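Home | Forums | Kitchen | Search | Log in

We use cookies to keep you signed in. Accept | Settings

Toaster oven or slot toaster for a small kitchen?

brenmor
Moving to an apartment in Paredes in August with one short counter. Is a toaster oven worth the space? I make toast every day and bake maybe twice a month.

oatbin
Yes. I sold my slot toaster and don't miss it. Toast takes around 2 minutes longer, but I also do potatoes and leftovers in there. Leave room for the door if it folds down. 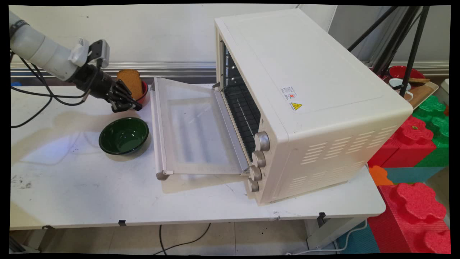
kettle509 disagrees. Toast from an oven dries out before it browns. I had a Brerneo for a year and went back to slots. For two bakes a month, use the big oven.

oatbin
Mine doesn't dry it out. Move the rack up a notch.

kettle509
Tried that. Burnt tops, pale bottoms.

brenmor
Does the Dirnano trip breakers? The kitchen is on one old circuit.

oatbin
Not mine, but I don't run the kettle with it.

Newsletter: get new threads by email. Sign up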